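Slide 1. Title
Buying old tins: storage, rust and what to walk away from
Talk for the Prastport collectors' evening, back room, 7.30 start.

Say hello. Mention the tea is at the side and the fire door is the one behind the screen. Say that questions are fine at any point.

I have collected tins for 16 years. Most of what I know comes from ruining some of them, and I will say which ones as we go.

Slide 2. What I mean by a tin
Tinplate. Thin steel sheet with a very thin layer of tin on both sides. The tin keeps the air and water off the steel. Once it is scratched through, the steel starts to rust and the rust spreads under the paint.

Decoration is either painted on, printed on paper and stuck down, or printed straight on to the metal. Each wants different treatment. Do not use water on the paper-labelled ones. I lost a Flimar cough sweet tin that way, label and all.

Slide 3. Where to look
Seams first. Run a thumbnail along the back seam and the bottom rim. If it feels gritty there is rust under the paint.
Then the inside corners.
Then the hinge, if there is one. A pin that has been replaced with a bit of wire is common and brings the price down, or should.

Ask to take the lid off. Sellers never mind. If the lid will not come off, put the tin back. I paid 60 pounds for a Cattaneo biscuit tin at Golbridge with a lid that was "just a bit stiff" and it had been glued.

(Pass the Cattaneo tin round. Remember to get it back.)

Slide 4. Smell
People laugh at this part, so wait for them.
A damp smell means it has been in a shed or cellar. Tea and tobacco smells fade if the tin is left open in a dry cupboard. Paraffin does not fade, or it hasn't in mine. Don't use scented polish to hide anything, it softens old varnish.

Slide 5. Cleaning
Dry soft brush. After that, a barely damp cotton bud on a hidden spot, usually underneath, and look at the bud. If there is colour on it, stop.
No washing-up liquid on gold lettering. No wire wool anywhere on the outside.
Inside, on bare metal only, fine wire wool with a drop of light oil is all right. Wipe it out well and leave it a day with the lid off.
Wax: one thin coat of clear wax on sound paint. I used to do two. The second coat went cloudy on the dark tins and I spent most of January getting it off again.

Slide 6. Storage
Lids off, or resting loosely. A closed tin holds whatever damp air was in it when you shut it.
Do not nest them. The rims scratch the insides of the bigger ones.
Acid-free tissue between tins, no newspaper. Ink comes off on pale paint.
Keep them off outside walls and away from radiators. The loft is the worst place in the house – too hot in summer, wet in winter.

Go slowly here, people like to write this down.

Slide 7. Keeping a list
A number for each tin, in soft pencil on a card tag tied on with cotton. Never a sticker. My Golbridge tea caddy still has a square of glue on the base from lot 1419, and I have given up on it.
Write down where you bought it, what you paid and what was wrong with it on the day. The last one matters most, as you will forget, and then you can't tell whether the rust is getting worse.

Slide 8. Prices
Keep this short, it always turns into an argument.
Plain black tins are still cheap and are good to learn on. Printed ones with a maker's name cost more, and more again with the lid. A lid without a base is worth very little, but buy it if it is one you need.
I don't insure mine separately. Check your own policy for the limit on single items.

Slide 9. Last slide, leave up during questions
Thank the room. Next meeting is on repairs to hinges. Tins for the swap table by the door, please, with the price on a tag.

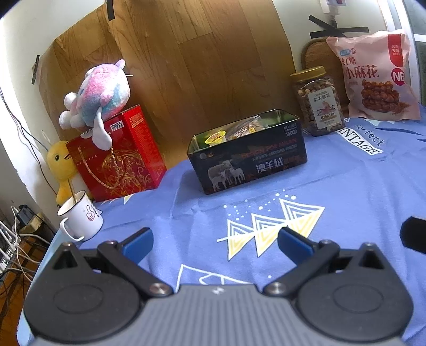 On the wax, I would leave it off altogether if the tin is kept indoors. I waxed a whole shelf of mine and the dust stuck to it, and getting the dust off did more harm than leaving them bare would have done. The rest matches what I do, apart from newspaper, which I have used for years on the black ones with no trouble.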